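Subject: Re: [vatine-users] planner picks the long way round when there's a short one
From: Corinne Dunleavy
To: vatine-users
Date: 10 August 2024

On the question of why the planner prefers the scenic route, Lucinda Lindgren wrote:

> We upgraded the planning node to the Vatine 6 branch and the arm
> now takes enormous detours. Same start, same goal, same collision
> map as before. Out of 100 requests we get maybe a handful that
> look like something a sane person would do. The rest go up, over
> and around, like it's trying not to wake somebody. Is the cost
> function broken or did we miss a setting in February's release
> notes?
>
> We're on the stock config apart from the padding.

Hi Lucinda,

"Apart from the padding" is carrying a lot of weight in that message.

The cost function is fine. I spent most of a week in February convinced it wasn't, and I have an embarrassing closed ticket to prove it. What changed in 6 is the units for object padding. The old branch read them in centimeters, because whoever wrote the first parser at Fernbridge liked centimeters, and the new one reads millimeters like the rest of the stack. There was supposed to be a converter for old config files. There is a converter. It runs on the robot section and skips the scene section, so your link padding shrinks, your object padding goes through the old fallback path, and that one multiplies when it should divide.

To see if this is you, dump the scene after the config loads and before the first plan request:

vatine scene dump --after-load --padding

If the object column says 100 where you asked for 10, congratulations, you have a kettle the size of a filing cabinet. The planner is then doing a very good job of avoiding it.

I have the same trouble on our kitchen-table setup, where there isn't much free space to begin with. A toaster, a glass kettle and a roll of paper towels standing on end are plenty once each of them is wearing an invisible winter coat.
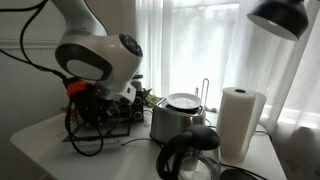 Lucinda came back off-list to say that her dump shows 100 on every object, that she had been tuning the smoothing weights for two days on the strength of it, and that she would like those days returned. She also asked whether the depth filter could be making it worse, as her kettle keeps growing holes in the map and then healing over.

Yes to the filter, though it's a separate bug. Clear glass comes back from most depth sensors as either nothing or whatever is behind it, and the octree treats each fresh opinion as news. What I do is leave the kettle out of the live map altogether and add it as a fixed cylinder from the config. It's cheating. It has also never once argued with me. The catch is that you have to edit the file if anyone moves the kettle, and you will forget.

The same goes for cables, only worse. I have given up on mapping those. I draw a keep-out box over the area and pretend it's a design choice.

For the padding, until the converter gets fixed, put this at the top of the scene section:

units: mm
legacy_padding: false

You need both. With only the first line you get a warning that says "units ignored" in the debug log, at a level that is off by default. I've sent the Calloway folks a patch for the log level and one for the converter. The first was merged in an hour. The second is waiting on a discussion of whether anyone depends on the current behavior.

If you do depend on the current behavior, please speak up on the list. I'd like to see your table.

Corinne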